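Evaluation of the Zindetti two-arm bench kit
Interim progress report to the Rirkbridge equipment fund
Prepared by Nermina Nikolaidis, 8/23/26

Status

The evaluation is on schedule and within budget. The kit has been assembled, both arms respond to the supplied control software, and the first block of handling trials is complete. The second block has started. One item, the replacement finger set, is still outstanding from the supplier. We do not request additional funds in this period.

The fund asked us to establish whether the Zindetti kit can be recommended for purchase by the other teaching labs. The comparison unit is the older Pavlović single-arm bench, which we have run since March of last year.

Setup and configuration

The kit ships as two arms, a front mounting rail, an aluminum extrusion enclosure and the Buvura control package. Orsolya Fodor and Emiliano Villanueva did the assembly. The printed manual covers the arms well and the enclosure poorly: the order in which the corner posts and rails go together had to be worked out from the parts list. We have sent the supplier a corrected sequence.

The walls are papered with a patterned winter forest print. Plain walls are the default in the supplier's documentation. We kept the patterned walls for all trials so that results from the two blocks can be compared.

Handling trials, first block

The first block used ordinary drink packaging: plastic bottles, bottle caps and a beverage can. Bottles were presented both upright and lying down, capped and uncapped. We logged 600 attempts, each with a time limit of 60 seconds. An attempt counted as complete when the item had been gripped, lifted and released inside the target area.

Bottles on their side were the weakest category. The parallel fingers are angular and hard, and a ribbed bottle body tends to roll when the first finger touches it before the second has closed. Nataša Mujić reduced the approach speed to 70 percent of the default, and fewer bottles rolled out of reach after that. Loose caps remain difficult. The finger tips meet the tabletop before they are low enough to take a cap by its edge, and the software then reports a contact stop.
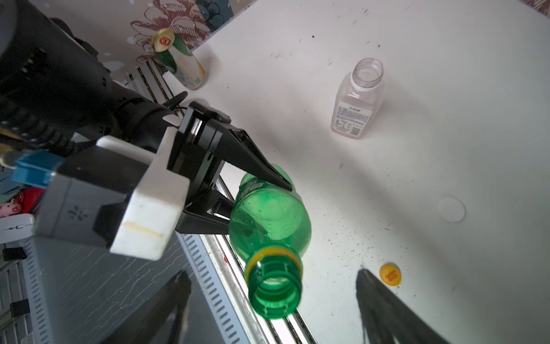

Handling trials, second block

The second block adds soft packaging and tasks in which both arms work in the same part of the table. Lumturie Mladenović is responsible for the task list. Items are placed by hand before each attempt, and the operator resets the arms between attempts.

Two points can be reported so far. First, the shared workspace is smaller than the data sheet suggests. Each arm reaches well across the table, but the usable overlap is a band in the middle, and the grippers come close to each other there. Second, the contact stop on one arm does not pause the other. The operator has to halt the second arm separately – a risk we consider acceptable with trained staff but not in a first-year class.

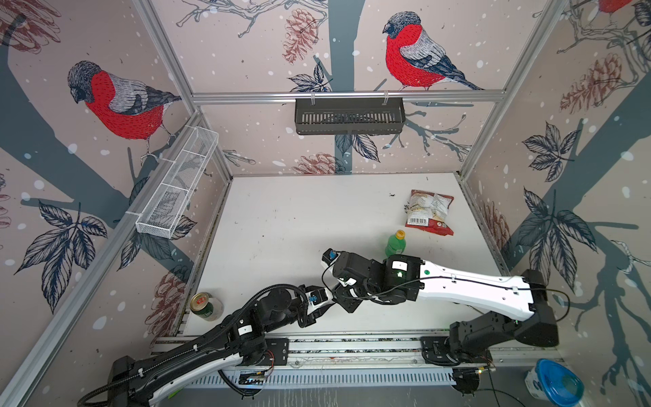
We raised the stop behavior with the supplier and were told that a linked stop is planned for the next Buvura release. No release date was given. Until we have tested it, two-arm tasks will be run only with a second person at the stop switch.

Maintenance and wear

Cable sleeving on both arms has held up. One bracket screw worked loose during the first block and was refitted with thread locker. The tabletop marks easily and should be treated as a consumable. The supplier's service interval is 2000 cycles, and the first service was done in house without special tools.

Work remaining

Complete the second block, including the soft packaging tasks.
Repeat the side-lying bottle trials with the replacement fingers once they arrive.
Test the linked stop if the software is released before the evaluation closes.
Run the common task set on the Pavlović bench for comparison.

A purchase recommendation will be given in the final report. Raw logs for the first block are available to the fund on request from Nermina Nikolaidis.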